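29/05/2023, Midbridge

Took the number 22 bus out to the Worow bathroom showroom for its open day, along with what looked like half of Midbridge and several people who had clearly come for the free pastries. I was one of them. The pastries were gone by the time I found the table.

The ground floor is toilets, and there is only so long a person can stroll among toilets looking thoughtful. Baths are upstairs, past a wall of faucets where children were being told not to touch things designed to be touched. I liked a squat corner tub called the Mahama until I saw the tag, which started at 2000 and went on to mention delivery.

Then there was the white freestanding one with the black fittings, and I'm afraid I went back to it twice.
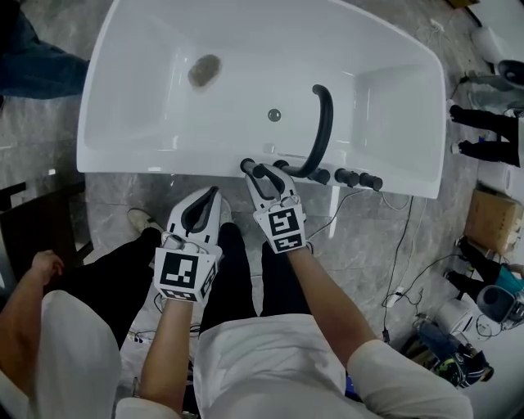

*White tub, black spout, and a whole row of black controls along the rim.*

My bath at home in Firninbridge has two taps, both of which I understand. I would need a week off work to get to know this one. It does look very smart, black on glossy white, and the rim is wide enough to hold a book and a mug. The drain is chrome, so somebody's resolve ran out at the bottom.

Parking is free if you drive. The last bus back leaves at 5, and the stop has no bench.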